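Notebook, bench side, September, started 9:40 in the morning with the second coffee

Picking up from where I left off on the clutter question. I had meant to write this up in a tidy way and then the afternoon got away from me, so it goes down here in the order it comes to me, and whoever reads it can sort it out. Wanda, I know you like the result first. The result is that the slow look helps and the order in which things get picked matters more than I would have guessed.

Background for anyone joining from the Ferville side. Since the spring we have been clearing tables with the two-arm setup using the Jestska policy, and it has been doing nicely on what we call polite tables, meaning objects with a bit of space between them and nothing soft. On a table with bags and cables it gets stuck. It goes for the biggest bright thing, closes on a fold of plastic, lifts, and takes half the table along for the ride. Then it is looking at an arrangement it has never seen in its life and it dithers. We have all watched it dither. Halvard calls it the tea break.

My idea, which grew out of a long talk with Genowefa over lunch (thank you for the soup, by the way, I still have your jar), was to separate two things we had been lumping together. One is which object to go for. The other is which arm does the going and what the other arm does in the meantime. Up to now the policy decided all of that in one go from a single look. What I tried instead is a short pause at the start of each pick, during which it scores the candidates on how much they are tangled up with their neighbors, and only then hands the choice to the arms. The scoring is nothing fancy. It is the little network Sławomir trained for the Czarnecka bins last year, with the last layer swapped out and retrained on our own tables. I want to be clear that most of the credit belongs there.

I ran 6 tables in all, 2 with the old single-look version and 4 with the new pause. I know that is lopsided. I started out meaning to do them evenly and then the left wrist began reporting a temperature I did not like, so I let it rest and used the remaining time on the version I was curious about. Please do not quote these as numbers to anybody. They are a reason to run the proper comparison, and that is all they are.

What I saw with the old version was what we always see. Both tables ended with me pressing stop, both times over a bag. On the second one the right arm had hold of the bag and the left arm went for something lying under the same bag, and they had a gentle tug of war until I stepped in. No harm done to the fingers, I checked them over under the lamp afterward.

With the pause, the picks came in a different order altogether. It began with small hard things out in the open and left the soft heap until late. By the time it got to the bags there was room around them, so a bad lift cost it much less. Of the 4 tables, 2 went all the way to bare without my touching anything, which has not happened before on this kind of mess and I will admit I did a small dance. The other two stopped over cables. Cables are still a horror. The scorer rates a tangle as one object if the strands are close together and as several if they fan out, and neither answer is any use to a gripper.

A few things to remember about how I laid the tables. I tipped the boxes out and pushed things about with my forearm, no arranging. I kept both arms at the near side with the same starting pose each time. I did let myself mix heights, soft and stiff, clear and solid, since the clear plastic is where the depth gets silly. The plush toy stays in the mix, Percy, whatever you say about the fuzz.

Settings are in the shared folder under "pause-first". The pause length is set too long at present. It makes the whole thing feel like watching somebody choose a melon. I would like to shorten it bit by bit and see when the order of picks starts to change, because if it holds steady then we get the time back for free.

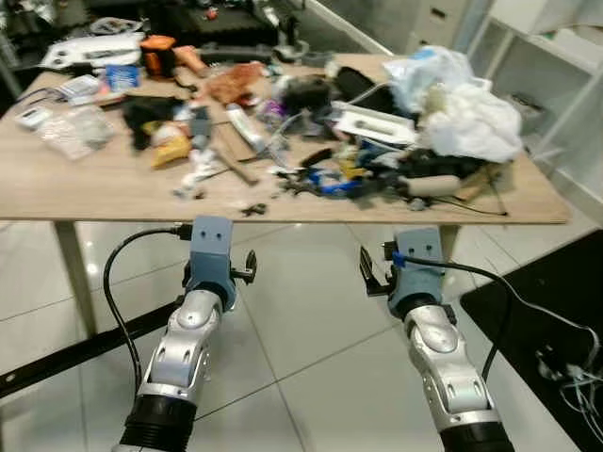
Percy Escobar, written in under my entry at 4:15: I like this a lot, but I am not convinced the pause is doing the work. You changed the scorer and the timing together. Could the old version be getting better picks too if you gave it the scorer and no waiting? I would also want the same layout repeated for both versions. Tipping out a box gives you a fresh puzzle every time, and yours may simply have been kinder in the afternoon. As for the cables, why not let it refuse them? Have it leave anything stringy for last and ask for a person.

Fair on all counts, and I am a bit cross that I did not see the first one myself. I will split it: scorer without pause, pause without scorer, then both. Repeating a layout is harder than it sounds with bags, they never crumple the same way again, but I can photograph the start and rebuild it near enough for the hard objects and just accept some wobble in the soft ones.

On refusing cables, I go back and forth. The Tedetti people would be perfectly happy with a robot that asks, and it would be an easy thing to add. My worry is that we would stop working on cables the moment it was in. Let me try one thing first, which is having the left arm hold down the near end while the right one pulls. Genowefa thinks the fingers are too blunt for it and she may well be right.

To do before the next session: ask Halvard about the wrist temperature, shorten the pause, find more clear bags, return the soup jar.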